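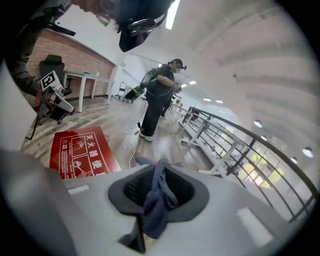 To all members of the users' list,

This notice concerns the trailing cable fault on the hand-held gripper units, and it replaces the interim advice sent to the list in October. The fault is a loss of tracking and of gripper data when the cable at the operator's end is pulled or trodden on. It is most likely where an operator wears a headset and a backpack and works standing up, with both hands held in front of the chest, as at the session shown, where a thin white cable runs from near the operator's legs across a wood-look plank floor and ends close to a gripper. An operator dressed in this way has a poor view of the floor, and colleagues who pass behind or lean in to reach other equipment may be no better placed to notice a cable.

The Dernimby site reported the matter first. In the course of a folding task the operator took one step back, the connector was pulled sideways in its socket, and the unit went on recording with a frozen position for 43 seconds before anyone stopped it. The status light stayed green throughout. No person was hurt. The operator did stumble, however, and the site has rightly entered the event in its accident book as a near miss.

We have since examined the session records held at Kurngate. Of 3,823 sessions checked, 1,486 were made with the older connector, and in 7 of these the same pattern of frozen position data was found. None of the seven had been marked as faulty by the site concerned. Sessions made with the newer locking connector showed no such pattern, but the trip hazard is the same for both types and the instructions below apply to both.

With immediate effect, sites are asked to observe the following.

1. No cable is to cross open floor between an operator and any other item of equipment while the operator is wearing a headset. Cables are to be taken along the wall or under a fixed cover.

2. Where a work area adjoins a stair head, mezzanine edge or railing, the operator's standing area is to be marked out with floor tape, at least two metres from the edge. A second person is to stay within reach and is to have no other duty during the session.

3. Floor signs, including those for fire extinguishers, are to be kept clear of cables and loose equipment at all times.

4. The older connector is to be fitted with the Mevitz strain clip. Clips will be posted to each site on request and no charge will be made. Until a clip is fitted, the unit may be used at a bench only.

5. If the position readout does not change while the gripper is plainly being moved, the session is to be stopped and its number sent to this office. The status light is not to be relied upon.

A change to the recording software, which will stop a session when the position has not changed for two seconds, is under test. It will be announced on this list when it is ready. Sites should not alter the present software themselves.

In reply to the message quoted below: the soft socket insert plays no part in this fault. Cloth which catches in the socket may spoil a grasp, and should be eased out by hand with the unit switched off, but it does not affect tracking. The two matters should be reported separately.

Osian Wynne
Equipment Safety Office
Kurngate

On March 15, 2019, the Foulkes workshop wrote:

> We have had two sessions this week in which the gripper appeared to
> stop following the hand. On both occasions the task was with cloth,
> and on both the cloth had gone down into the rubber socket. The light
> was green. We changed the insert and the trouble has not come back,
> but we also moved the unit to another desk at the same time, with a
> shorter cable run, so we cannot say which of the two made the
> difference.
>
> Could the office advise whether the inserts should be withdrawn? We
> have a further set of cloth tasks booked and would prefer not to
> repeat them.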